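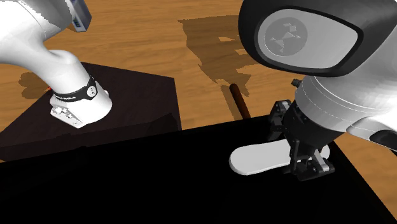

Daltel Robotics, Teleoperation and Simulation Department

Daltel Opens Simulated Demonstration Station to Outside Groups

WOSHAM, November. Daltel has opened remote access to its simulated demonstration station, in which an operator shows a task to a single robot arm by remote control. The station was developed in Wosham and has been in internal use under the name Girmont.

The rendered workspace consists of a wooden surface, a dark platform and a black table. The arm is white with a black gripper. In the current task set the object is a slender brown cylinder lying on the wood near the far edge of the table.

Operators drive the arm with a hand controller. Joint positions, gripper state and rendered views are logged together for each attempt. An attempt can be replayed, trimmed or discarded before it is added to the training set. Operators may also pause a run and resume it from any logged state.

The first release contains 584 accepted demonstrations covering 2 tasks: picking up the cylinder and pushing it to a marked position. Nearly 400 of these are pick-up demonstrations. Object position and lighting are varied between attempts.

"A new operator needs practice before the motions are smooth enough to train on," said Elínborg Thoroddsen, head of the department. "We keep the early attempts in a separate set. Some groups want to study the corrections."

Mikkel Dalsgaard, who leads simulation work, said contact settings took up most of the development time. "Thin objects roll when the finger touches them off center. We retuned friction and reran the affected demonstrations."

Hand-guided demonstrations recorded on a physical arm at the Kirkegaard laboratory will be added in the next release, in the same file format.

Access requests are handled by the Teleoperation and Simulation Department in Wosham. Applicants should state the intended task, the controller type and the number of operators.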